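Cletalura Crafts Forum > Bags and sewing > Tote bags that won't stand up

Nina_F
Posts: 385
27th March

I've got a stall at the school fair in July and I'm making plain cotton totes for it. They look fine hanging up but flop over as soon as I put them on a table. I've got room for 30 or so and no rail to hang them from. How do other people display theirs?

Mallow
Posts: 1111

Box the corners. Sew across the bottom corners about 5 cm in and the bag gets a flat base. Then drop in a piece of card cut to size. Mine stay up all day.

skumolow
Posts: 50

I don't agree about the card. It bends once people start picking the bags up, and then you have a bag with a bump in it. Use a heavier canvas and you don't need anything inside.

Mallow
Posts: 1111

Heavier canvas costs more and my old machine won't go through four layers of it at the handles. Card is free from cereal boxes. Change it when it bends.

Nina_F
Posts: 385

Mine are already cut, so the canvas will have to wait for another year. I'll try the corners on one tonight. What about handles? I've been putting them inside the top hem.

Maritza H
Posts: 30

I sew mine on the outside, down the front, in a different colour from the bag. Cream goes with most things. It does take longer to pin them straight.

skumolow
Posts: 50

Inside the hem is neater. Outside handles always look a bit home-made to me.

Maritza H
Posts: 30

They are home-made, and people at a school fair don't mind that. For the table I put a coloured bag in front and a plain one behind, so the back handle shows over the top. Small things like purses go in a plastic basket at the side. Hold the bag by both top corners when you set it down and it keeps its shape better.
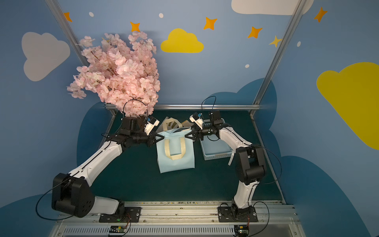

I also keep the spare stock folded under the table and only put out a few at a time. When one sells, another goes in its place.

Nina_F
Posts: 385

Thanks, all. Corners and card for this lot, then, and I'll do a few with outside handles to see which ones sell.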